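Can a machine do the chores yet? Plugs, cords and the last ten percent

Posted 27/12/2021 by Kjell Brekke 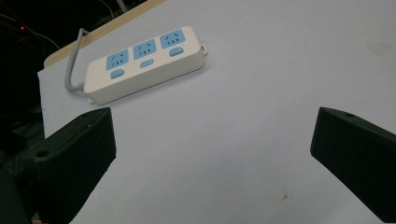
My sister asked me over the holiday whether she should wait a couple of years before replacing her vacuum, in case something better came along that could do the rest of the house too. I told her to buy the vacuum. Then I went home and thought about why I had answered so fast, and this post is the long version.

I worked in building maintenance for a long time before I started writing about automation, so I tend to judge these machines by the jobs I used to get called for. Most of them were small. Somebody's desk lamp was dead, or a printer had to move to the other wall and needed power there. A good share of those calls ended with me handling a cord. Find the strip, find a free outlet, push the plug in, press the switch, tuck the cable where people won't trip on it. It took me a minute or two and I never once thought of it as skilled work.

It is a good test for a robot, and a much harder one than carrying a box.

Start with finding the outlet. A person looks at a power strip and knows which way it is turned. A camera can do that too now, and fairly well. A white strip on a pale table is a bit unkind, as there isn't much contrast along the edges, but colored sockets help a lot. Slots are another matter. They are small and dark, and the ones on a multi-standard outlet come in several angles, so software has to pick the right ones for the plug in hand. I have watched demos where the arm went to the correct socket every time and then pressed the plug against the plastic between the slots.

Then there is force. Pushing a plug in takes more effort than people remember, and a strip that isn't screwed down will slide. You and I hold it with the other hand without thinking. A one-armed machine has to push straight down, or wedge the strip against something, or go and fetch a second arm. If it lies at a slant, the whole approach has to be turned to match, and a wrist that was fine with the strip square to the table may run out of travel.

Switches are easier. A button beside each socket is a nice target for two blunt fingers, or one. The trouble is knowing whether it worked. I feel the click. Most grippers feel nothing, and the people who build them end up adding a light sensor or a current meter, or just having the arm press and hope.

The cord is the worst of it. A rigid thing stays where you put it. A cord has a memory of how it was coiled, and it pulls back. Pick it up in one place and it moves in three others. I have yet to see a home machine route a cable along the back of a desk in a house it had not seen before. I have seen several unplug things by rolling over them.

So where are we? I spent part of November reading what I could find and visiting two shops that let me stand and watch.

The first was Drelmont, which packs small appliances. They have an arm that picks finished units off a belt and puts them in cartons. On the day I was there it did 508 cartons in a shift with one stop, and the stop was a torn flap. Nobody on the floor was impressed anymore, and I take that as the best sign you can get. The cords, though, were still being coiled and tied by people at a bench a few steps upstream. I asked the line lead whether they had tried to automate it. They had, for most of a year. The arm could coil a cord if it arrived straight. It never arrived straight.

The second was Hakim, a repair outfit that refurbishes office equipment. They test power strips and extension leads in batches, and they had built a bench rig to do the plugging. It works because they cheat, and they said so cheerfully. Each strip is clamped in a jig, always the same way around, and the tester comes down from above. They got through 464 sockets the morning I visited. Change to a strip with a different housing and someone has to change the jig, a job of 13 minutes when it goes well. For a shop that sees the same models week after week, that is a fair deal. It doesn't help anyone at home.

For the home I can only speak about what I have used. The Zondby floor machine in my hallway is good. It vacuums, it finds its dock, and it gets stuck under the same chair as the one I had before it. I also had a Dakell arm on loan, a countertop model meant for hobbyists and sold at 1760 dollars. I gave it a list of small jobs.

Putting spoons in a drawer: yes, slowly.
Wiping a table: it wiped the middle of the table. An old stain got the same single pass as the clean part next to it.
Folding a dish towel: once, in a way I would accept from a small child.
Plugging in a lamp: no. It lined up well and pushed the strip off the mat.
Pressing the switch on the strip: yes, after I taped the strip down.

That last line sums up the state of things better than any report I read. The machine can do the step. A person still has to set up the step, watch it, and deal with whatever slid. For a shop with a few thousand repeats a week, the setup pays for itself. For me it was faster to plug in the lamp.

What has changed is how these arms are taught. A few years ago someone had to write out every motion. Now a lot of the work is in showing the machine the job many times over, with the strip in a different spot each time and the cable lying some other way. I think this is the right road. It is also slow, and it needs plain, dull examples far more than clever ones. A kitchen has hundreds of jobs the size of a plug.

My guess, for what it's worth, is that we will see machines that reliably clear a table before we see one that can move a lamp from one room to another and get it lit. Dishes are hard, but they hold their shape. The lamp has a cord.

I'm sending the Dakell back after New Year and will write up the towel folding separately, with times. If you run a shop that has solved cord coiling without straightening the cord first, please write to me. I would like to come and see it.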